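Kesteo releases Plada, a planning tool that helps robot arms think before they reach

Kesteo is happy to share that Plada, the motion planning software our small team has been building and rebuilding for the past 19 months, is open to outside labs from this Thursday.

Plada takes a wrist camera view and works out a path for the arm, checking it against table edges, walls and nearby furniture before a single joint moves.

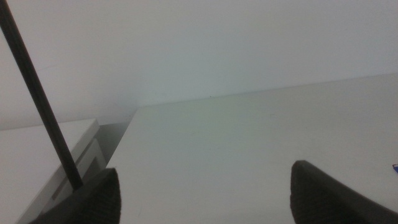

"We wanted people to be able to see the plan, argue with it and change it - all from one window," said Annunziata Fontana, who leads the planning group. "I have spent far too many evenings reading log files, and I would love to spare somebody else the trouble!"

The first release comes with 24 ready-made motion templates and a replay viewer written by Kwok-wai Man.
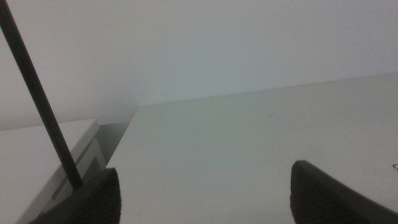
Early access is free for the first 50 labs that sign up, and each one gets a setup call with Faith Mwaipopo and her support team. A version for the Gamham controller will follow in April. To ask for a place, please write to the Plada desk at Kesteo.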